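**Why do drinks come wrapped in plastic?**

Ever tried carrying eight bottles at once? Two arms, lots of dropping. So factories bundle them - that's a multipack.

How it's done: bottles line up in a block. A loose sheet of thin plastic goes round. Then a blast of hot air. The plastic shrinks and hugs everthing tight. That's why it's called shrink wrap!

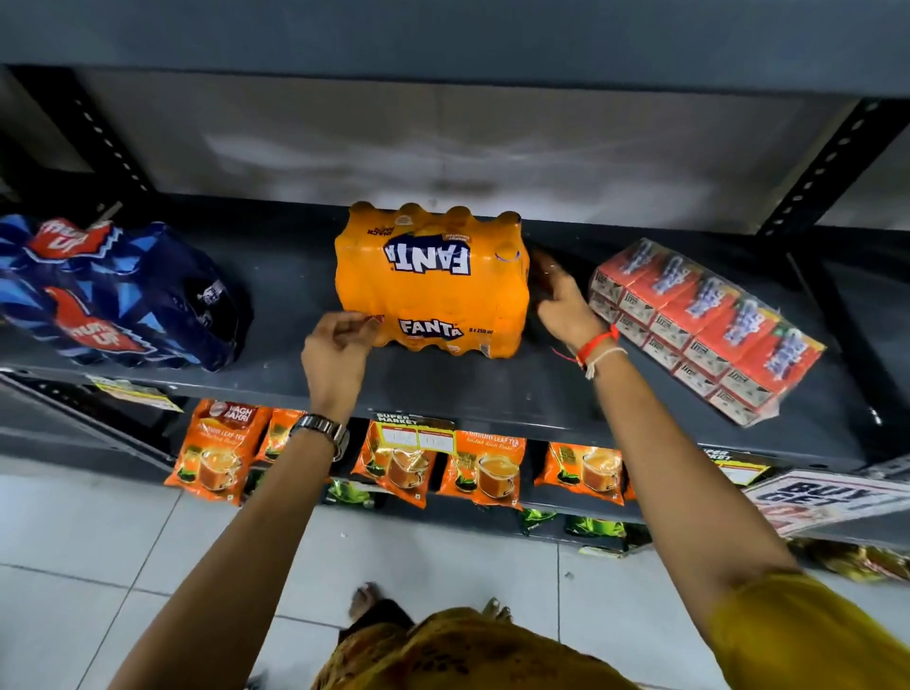 Why don't the bottles fall out of the wrap?

The plastic squeezes them from all sides, so they press together and can't slide.

Cartons can be wrapped the same way. Boxy shapes are easy - flat sides, hardly any gaps. Round bottles leave little gaps in between.

Next, the shelf. Big store shelves are often metal, becuase drinks are HEAVY. Look for posts with rows of slots in them. Hooks on the shelf fit in the slots, so a shelf can go up or down. Tall packs, more space. Short packs, less.

Try it: stand 3 empty bottles together, wrap a stretchy band round them, lift. Now take the band off and try again. Harder!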